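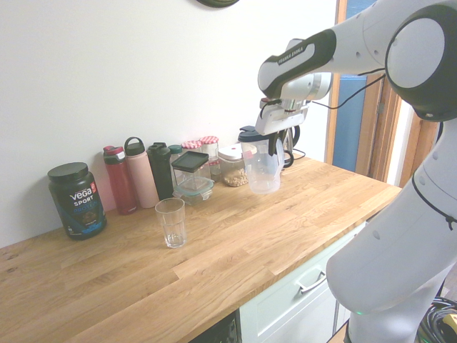
Teaching an arm to pour: our project report

I'm writing this up for the robotics club page, because Wing-yan Huang did the talk and so I got the typing. Fair's fair. We called the project Wukel (it was the name of our shared folder and it stuck) and the job was simple to say: get the Franka arm to pick up a pitcher on a kitchen worktop, carry it over to a glass and pour.

We started in July with a plan that was far too big. It had the kettle in it, and opening jars, and putting everything back afterwards. Ming-te Yen, who supervises the club, read it and crossed out everything except the pitcher. I sulked a bit, but he was right!

How we taught it

We moved the arm by hand and recorded the joint positions, over and over, until we had 700 recordings. I wanted 1,000 and we ran out of term. Each one starts with the gripper coming down over the pitcher. We never tidied away the things along the wall, so the big tub of protein powder, the drinks bottles and the storage jars stayed in, and the arm had to learn to leave them alone.

The glass goes near the front of the worktop with plenty of bare wood between it and the pitcher. My first layouts had them much closer together and the arm kept swinging in too low, so spacing them out gave it room to lift first and then travel across.

What went wrong

Clear plastic, mostly. A see-through pitcher is a rotten thing to find with a depth camera (ours kept measuring the wall behind it) and I lost a good week blaming my own code. In the end Wing-yan suggested looking for the dark lid and working out the rest from there, and that got us going again.

The cable by the wrist was my other headache. If the arm took the long way round it pulled tight, so we put a limit on how far the last joint can turn.

Results

For the final test we did 11 tries with a fresh glass position each time. It poured into the glass on 7 of them. The misses were nearly all from the arm tipping before it had finished moving across, and I think a short pause would fix most of that. I've got it half written and Wing-yan wants to try it on the Poltolcombe demo day, if I can get the timing sorted by then.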